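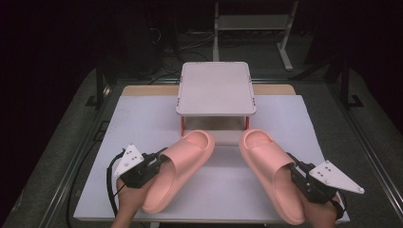 The pink slides, one gripper to each heel, and the little white platform waiting behind them.

March 2024

A long Sunday, and I'm writing this with my feet up and a pot of tea going cold beside me. I've had the Tronder hand-held set on trial from Wollevik for a while now, and I promised myself I'd keep proper notes before deciding whether to buy it (they want $1,367 for the pair, plus $380 for a year of support, and that second figure still makes me wince a bit).

Today was shoes. I put the white sheet over the table, because the pale wood was bothering me, and had a go at the pink slides. The soles are lovely and thick, so the jaws have something to hold on to, and I've come to like gripping at the heel, toes pointing in towards each other. My left hand is still the clumsy one! The cable on that side needs a good loop of slack or I feel it tugging at me the whole time, and I do wish they'd made it a touch longer.

What I like best is how small the grippers are. The set I tried in Rarnildale last July was a great lump of a thing and my wrists ached for days. The white triangles with their three dots looked silly to me at first, and now I hardly notice them, though I'm forever worrying I'll knock one on the platform.

Wollevik's booklet talks about some 3,000 recordings for a task like this. I'd be happy with 1,000 by winter. Must write to them about the cable, and ask whether the Işık software comes in the price or is extra. Sandals next, if my thumbs are up to it.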